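November, past eleven at night

Second lab session for the module, and I came home smelling of onion. I said I would keep this up all term, partly because we're marked on a reflective log and partly because I want a version that isn't written for the person marking it. So, this is the other version.

The project is called Follovetti, which I still can't say aloud without feeling silly. Officially it is "assistive food preparation". We have been given two arms, a bench and a term, and at the end of it we're meant to show a kitchen task done from start to finish. Our group argued for nearly an hour about what the task should be. I wanted stirring. Stirring is forgiving, you can be wrong by a couple of inches and the soup doesn't care. I was outvoted and we are doing the knife.

My objection, which I put in the group notes and which was politely minuted and then ignored, is that a person cutting vegetables does most of the work with the other hand. You feel the thing roll and your fingers tuck in before you've thought about it. We are starting from a gripper with two fingers and no opinion about onions. The others say the second arm will do the holding. The second arm will, in my view, spend most of the term being recalibrated.

The software is Pruvel, because the department has the licences. It logs everything and tells you nothing. I had the morning slot on it and spent two hours of it finding out that our saved poses had been stored against last week's board position. Nothing was wrong with them otherwise. They were perfectly good poses for a board that was somewhere else. I wrote this on a piece of tape and stuck it inside my notebook: CHECK THE BOARD. I will forget by next week.

We are up to 129 recorded attempts, and the Clovora people (the other group, they picked a name that sounds like margarine) keep asking how many we've got, as if it were a race. They are folding tea towels. I went over to look and was annoyed by how good it was. Then it dropped one on the floor and carried on folding nothing with great care, and I felt better, and then a bit mean.

What bothers me about the 129 is that I don't know what's in them. A lot were driven by me, and I'm not a good driver. I hesitate on the way down and I overcorrect at the bottom. If the thing learns from that, it learns to hesitate and overcorrect. I asked about it in the session and was told the bad habits average out over enough attempts. Do they? Mine never have. I'd like to see somebody throw out the worst ones and train again on what's left, and I suspect it'll have to be me who sits and watches them all.

Also there's the matter of the demo in Molefe, the big room downstairs with the raked seats. We have been given a slot of 9 minutes. I timed myself at home chopping an onion, badly, on a chair with a radio on, and it left plenty over for a cup of tea. I did not share this with the group.

One good thing, to be fair. Late on, I was driving and got a downstroke that felt right, straight and unhurried, and everyone went quiet for it. I could see why people stay in this subject. It didn't convince me that anyone needs it in their kitchen. I'd still rather be doing soup.

To do: relabel the poses, ask about a blunter knife, wash this jumper.

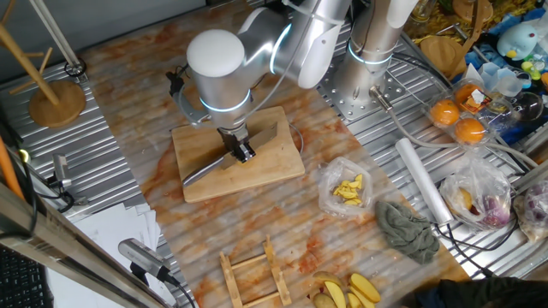 Our end of the bench, knife in the gripper, oranges at the back.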